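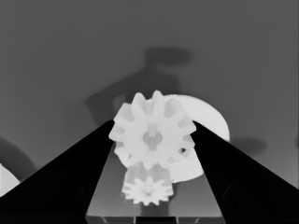 3.2 Backlash and tooth wear in the moulded gears

The gears used in the wear trials were moulded by Cleltix from a single batch of unfilled acetal. After moulding, they were stored for two weeks at room temperature before any measurement was made, as acetal continues to shrink slightly once it has left the mould. Tooth thickness was then measured at the pitch circle on every tooth and the mean taken for each gear. Gears with visible flash on the flank were rejected and not replaced.

Each pair was run dry on the Bidulov rig at a constant speed of 500 rpm. The load was applied by a hanging weight on the output shaft, following the method of Tseng and Kostiuk, and was not changed during a run. Backlash was measured with the input shaft locked, by turning the output shaft lightly in both directions and reading the travel with a dial gauge. The reading was repeated at four positions of the output shaft – this reduces the effect of runout, but does not remove it.
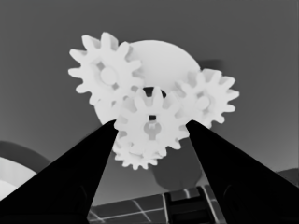 Runs were stopped at intervals of 2,000 cycles for the backlash measurement. Debris was brushed from the teeth before each reading and kept for weighing. The rig was then left to cool until the housing had returned to room temperature, and the run was resumed with the same teeth in mesh.

Backlash rose quickly at first and then more slowly. The early rise is put down to the removal of high spots left by the mould, which agrees with the larger mass of debris collected at the first stop. Pair 7 did not follow this pattern: its backlash stayed nearly constant and then rose sharply shortly before a tooth failed at the root. Lam and Tse reported a similar case and blamed a void near the fillet. No void was found in our failed tooth, although the fracture surface was too badly rubbed for this to be certain.

The term spur gear is used here for any gear with straight teeth parallel to its axis. The central gear in Figure 3, with its evenly spaced teeth, is of this type. Helical gears are treated separately in Section 4.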